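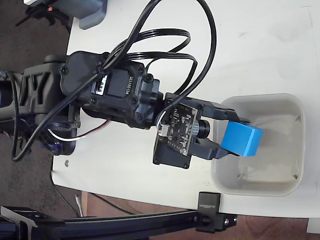 Quick one as I'm meant to be packing. Saw the amateur run of Dravis at the Priltton last night and I want to get it down before it goes out of my head.

It's a two-hander really, even though there are five names in the programme. A brother and sister clearing out their dad's shop after he's died. Not a lot happens. They argue over a till. They find a letter, don't read it, then do read it. Sounds dreary, wasn't.

Lamisi Laryea plays the sister and she's the reason to go. I'd only seen her do comedy before, the December panto mostly, and she was very funny in that, but here she hardly raises her voice for the whole first half. Sat on a crate folding the same apron. When she finally does shout you could feel the row in front of me jump.

Kofi Ayaaba as the brother took longer to warm up. Bit stiff in the opening, I thought, and rushing his lines. Much better after the interval — the speech about the delivery van was lovely, and he got a proper laugh on the bit about the invoices which I would of said was impossible.
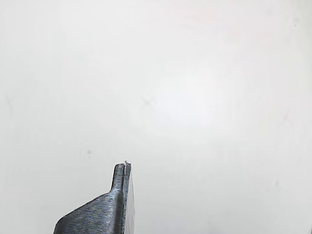

The staging is very bare. Two crates, a counter, one door that sticks (on purpose? couldn't tell). Vesna Grgić directed and she likes a silence. Too many for me in act two. There's one after the phone call that went on so long a man behind us started unwrapping a sweet, very slowly, and everyone heard every crinkle of it.

Lighting was good though. Warm and low, then going colder as the shop empties. Elikem Gyamfi did that and the sound as well. The sound I was less keen on, a sort of hum under the last scene that I took for a fault in the speakers until it faded out on cue.

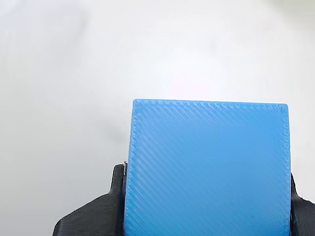

Blue cube, close up. The ridges run diagonally right across the front.

Where was I. The ending. Won't spoil it but my sister and I fell out over it on the bus. She says the brother knew about the letter all along. I say there's nothing in the script to back that up and Kofi was just looking at the floor becuase he'd dropped his keys. We're going to ask Iddrisu Nartey, who wrote it, if he's in the bar on the last night.

Practical stuff. The Priltton has 61 seats, so book. Row C if you can, the front is too close and you get a crick in your neck. Two hours ten with the interval. Bar is cash only and the coffee is bad. 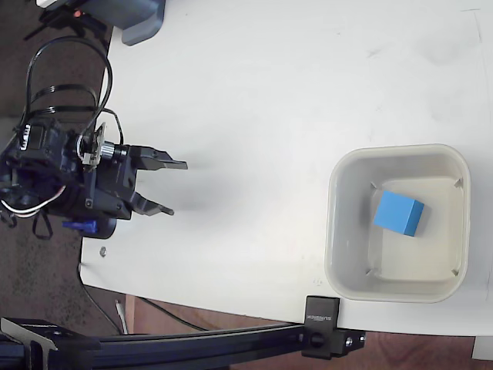
They're doing Agbeko next, same company, a much bigger cast. I've read it and didn't love it on the page, but then I said the same about this one. Might go midweek if I can swap a shift.

Right, packing.

Last updated: 2018-03-31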